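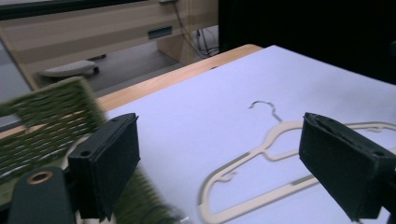
Kalliopi Hodžić would start with the pads every time, before anyone so much as opens a laptop, and she told me so before I'd even got my coat off. Half the calls she used to get about the hand-held gripper at Onevow were put down to the software, she said, and nearly all of them came back to a pad that had worked its way out of line.

Tihomir Petkov, who has looked after the gripper since March, laughed at that and admitted he'd made a few of those calls himself. "I'd be deep in the settings, completely sure of myself, and Kalliopi would wander over and waggle the finger at me. Literally waggle it! It had a bit of play in it, and there went my afternoon."

So now there's a morning routine, and he was happy to talk me through it over a pot of tea. He wipes both finger pads with a barely damp cloth, checks that they sit square to each other when closed, and then gives the screws a quarter of a turn at most. "People love to crank them," he said. "You don't need to. Snug is plenty."

Clothes hangers are the test piece of choice, which surprised me until he got going on the subject. A hanger is thin, it lies flat, and it has to be picked up right at the edge. "A box will forgive you," he said. "If the fingers are a hair too high on a hanger you just close on air, and then you know where you are."

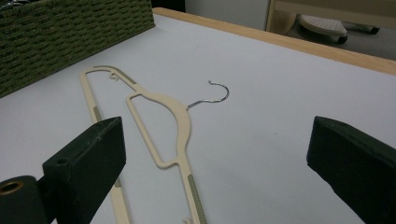
Wear, and when to give in

The pads get changed after 1000 grips, whether they look tired or not. Kalliopi used to stretch them further, and the old notebook shows a set that got to 506 before slipping and another that gave out at 475 after somebody cleaned it with the wrong spray. "I still don't know what was in that bottle," she said, "but it left them slick as a fish."

Spares come from Bednarek, and Tihomir keeps a few sets in an old biscuit tin along with the driver that fits them. Changing a pair takes him as long as the kettle does, he reckons, and then it's a handful of slow opens and closes by hand before he trusts it with anything.

I asked whether he'd ever had to strip the whole thing down. Once, he said, and he'd rather not do it again in a hurry, though he did label every screw.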